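Ticket 54: Pre-session check for hand-held grippers, request to change the rule on cables and markers
Status: open, waiting for second reader
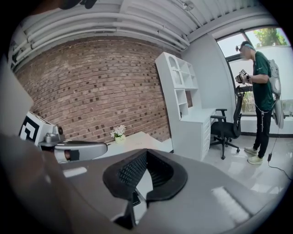
Tavares, November 11, 2021

Opened by: Kazimír Vondráček
Assigned to: Giorgia Sorrentino
Area: recording practice, room setup

Problem
Two operators work in one room, each with a gripper. In the last block of sessions the tracking was lost 6 times. The written procedure (Ledik, section 2) says only "check the equipment before start". I think this is too short. Every operator understands it in a different way.

What I checked first
The marker box on the gripper. The printed pattern must be clean and flat, and the box must not move on its metal mount. I turned the small knob by hand on both grippers. One of them I could turn a little more, so it was not tight. I tightened it and repeated the test, and the tracking was lost again, but less often.

Then the finger pads. No damage to the mesh insert. I don't believe the pads have a connection with this problem, but the procedure should name them anyway.

Then the cable. On the backpack set the black cable goes down past the legs to the small box on the floor, near the foot. When the operator turns toward the window, it is easy to step on it. Our rule for cables was written for fixed stations and says nothing about a person who walks.

Comment, Esko Hirvonen
I had the same with the floor box in April. For me it helped to agree on the walking side before start. Please also write something about the light. The floor tiles are shiny and the window is large, so I ask for one test recording in the direction of the window and one toward the brick wall.

Comment, Kazimír Vondráček
Done both. Toward the wall, no loss in 100 seconds. Toward the window, two short losses. I don't know yet if this is from the reflection or from the angle of the marker. I leave it as a separate point.

Proposed text for section 2
Marker box: clean, flat, knob tight.
Finger pads: mesh insert complete, no dirt.
Cable: agree on the walking side, and say it aloud to the other operator.
Floor box: never directly beside the foot during a turn.
Office chair: push it under the desk, the wheels also catch cables.
Test recording: one toward the wall, one toward the window.

Comment, Giorgia Sorrentino
I agree with all except "never directly beside the foot". With this cable length it is not always possible – a rule that people can't follow will be ignored. Can we write a distance, or order a longer cable from Tollell?

Comment, Kazimír Vondráček
I will measure the cable and propose a distance. Until then please use the list as it is, with the floor box line marked as draft.

Next step: Zulmira Antunes reads the text as second reader. Ticket stays open.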